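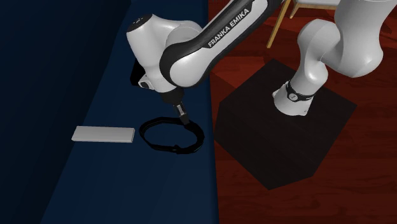
4.2 Comparing two grippers in simulation

Run this section before you bolt anything to the real arm. It will save some broken fingertips. It will not tell you which gripper is better, whatever the Flelov brochure says.

1. Load the ring-and-bar task. Leave the bar where it is, next to the ring.

2. Select the Flelov fingers and bring them down over the rim of the ring. Stop above it and check the approach angle from a second view. One view hides a lot.

3. Close, lift, hold, release. Repeat for 100 trials with the ring shifted slightly each time.

4. Switch to the Orkent fingers and repeat step 3 with the same ring positions.

5. Export both logs.

Note: The default friction value is generous. In our first run the Flelov fingers scored 90 out of 100. Gayan Navaratnam lowered the friction and the lead was gone - so write down the value you used, every time.

Caution: Do not copy simulated grip force to the real controller. Start at the lowest setting and work up with one hand on the stop button.

If the two scores are close, treat them as equal and go to 4.3. Send odd logs to Snædís Baldursdóttir.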